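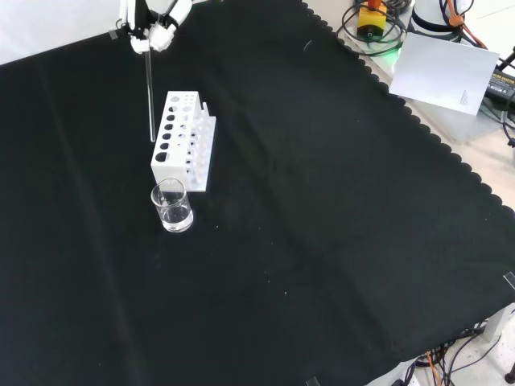

Zekora Bench Solutions Table

Version 4 of the table. Covers stock and working solutions prepared in the teaching wet lab, with the preparation, storage and discard rules attached to each. Maintained by Bianca Chiriac. Replaces the spreadsheet that used to sit on the Lumport share, which is now read-only and should not be cited in protocols.

Contents of the package

solutions.csv: one row per solution, 84 rows
components.csv: one row per component per solution, joined on solution_id
storage.csv: container type, temperature class, shelf life in days
changes.txt: plain text change log, newest entry first
units.txt: permitted unit strings

All files are UTF-8, comma separated, with a header row and Unix line endings. Fields containing a comma are quoted. There are no merged cells, colors or comments to lose on export.

Scope

The table covers aqueous buffers, salt solutions, dilute acids and bases, pH indicators and the stains used in the introductory course. It does not cover growth media, gas mixtures, or anything bought ready to use and dispensed undiluted. Media recipes are in the Daher set and follow a different numbering scheme. A solution that appears in both sets (phosphate buffered saline is the usual one) is authoritative here.

Fields in solutions.csv

solution_id: string, prefix ZK followed by four digits. Never reused after a row is retired.
name: common name as written on the label.
class: one of buffer, salt, acid, base, indicator, stain.
stock_factor: integer. 1 for working strength, 10 for a tenfold stock, and so on.
final_volume_ml: volume the recipe is written for. Scale linearly unless scale_note is filled in.
target_ph: decimal, blank if the solution is not adjusted.
ph_temp_c: temperature at which target_ph applies. Required when target_ph is present.
adjust_with: acid or base used for adjustment, given as a solution_id.
sterilize: one of none, filter, autoclave.
hazard_note: free text, short. Does not replace the safety data sheet.
scale_note: free text.
retired: 0 or 1.

Fields in components.csv

solution_id: foreign key to solutions.csv.
component: chemical name, including hydrate state where there is one.
cas: registry number, with hyphens.
amount: decimal.
unit: string from units.txt.
order: integer, sequence of addition. Two components may share a number if the order between them does not matter.

Hydrate state is part of the component name and is checked on import. Sodium phosphate dibasic anhydrous and sodium phosphate dibasic heptahydrate are separate entries with separate amounts. Do not substitute one for the other without recalculating the mass.

Conventions

Water means deionized water unless the component field says tap. It is listed as the last component with the unit "to_volume" and no amount.

Acid rows are always ordered so that acid is added to water. In these rows an initial water component appears with order 1 and a fixed amount, and a second water row brings the solution to volume. Scripts that assume one water row per solution will fail on 13 rows.

Percent solutions state the basis in the unit: pct_wv, pct_vv or pct_ww. A bare percent sign is rejected.

Tris buffers are adjusted at 25 C. The pH of Tris drops as temperature rises, so a bottle checked in the cold room will read high. Record the reading temperature next to the value.

Storage classes

RT: room temperature, closed cabinet
RTD: room temperature, dark or amber bottle
C4: refrigerator
F20: freezer, aliquots only, no refreezing

Shelf life is counted from the preparation date on the label. An opened bottle does not get a new date. Stocks showing cloudiness or growth are discarded whatever the date says. Crystals in a concentrated salt stock may be redissolved by gentle warming if the row permits it in scale_note.

Loading

The files load into any tool that reads CSV. Read cas and solution_id as text. Spreadsheet programs may convert some CAS numbers to dates, and this has corrupted the table before (see changes.txt, October entry). If you edit in a spreadsheet, import the columns explicitly as text.

The Gridora label printer template reads name, stock_factor, target_ph and the storage class. It ignores retired rows. It truncates names longer than its label field and gives no warning.

Known problems

Eight stain rows have no cas value for the dye, because the supplier lists a mixture.
Shelf life for indicator solutions is copied from older course notes and has not been tested.
The unit "drop" survives in one retired row and is kept for the record only.

Changes and corrections

Send corrections to Bianca Chiriac with the solution_id, the current value, the proposed value and a source. Corrections are merged on Friday. A change to an amount, unit or target_ph raises the version number; a spelling fix does not. Printed copies should carry the version number in the footer.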